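Print this page | E-mail this post

Notes on Moving a Kitchen to Skellirport

June 2026

The household relocated from Osarden to Skellirport at the start of the year, and several readers have written to ask how the kitchen was handled. The following is a record of the decisions made and the reasons behind them.

The new apartment has a kitchen with a few cabinets and one drawer. The previous one had a pantry. It was therefore necessary to settle in advance what would be shipped, what would be given away and what would be bought after arrival.

The moving firm, Woldemariam, charged by weight. The final bill came to $1,348 for 48 boxes, and the first estimate, which included the cast-iron pans and the full set of stoneware, was $2,895. The pans were kept in the end. The stoneware was given to neighbors, along with the bread machine and most of the baking tins.

Glass jars proved to be the most difficult item. They are heavy, they require a great deal of paper, and replacements are sold in every town. Readers planning a similar move are advised to empty them early and pass them on. Spices should be used up or discarded – an open bag of turmeric will find its way into the towels.

Small items for storage were left until after arrival. Measurements taken from a floor plan are seldom reliable, and the drawer in question was narrower than the landlord had stated. Chopsticks and spoons were assigned to a caddy on the table.

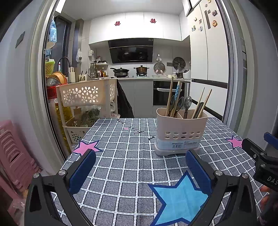
What Remains To Be Done

The shelf above the stove has yet to be replaced. A quotation has been requested from Fluston, and work is expected in August. Until then the plates will stay in the hall closet.

A further post will address the balcony and the question of herbs.

Related posts
Leaving Osarden: A List of Closed Accounts
On Reading a Lease
The Hall Closet, Part One
Bus Routes in Skellirport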